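Letting fees should be in the advert

I rented out a flat in Skokance for six years and have been a tenant in Yap for the last four, so I have paid from both sides. My complaint is the same in each case: the price on the listing is never the price.

The flat I live in was advertised at 1305 a month. By the time I signed in January, there was a monthly service charge of around 200 on top, mentioned on page 4 of the contract and nowhere else. My agent, Renato Samonte, was perfectly polite about it. He said everyone in the building paid it – which was true, and no help to me. 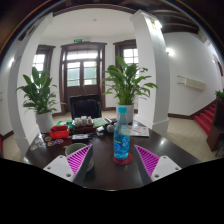

What should change

Put every compulsory charge in the headline figure. Lollska already does this for its own blocks and still fills them. Agents say it makes their flats look dear next to the others, and it would, until the others had to do the same.

My neighbour Kristine Baluyot thinks tenants should simply read more carefully. I think they should be told before the viewing.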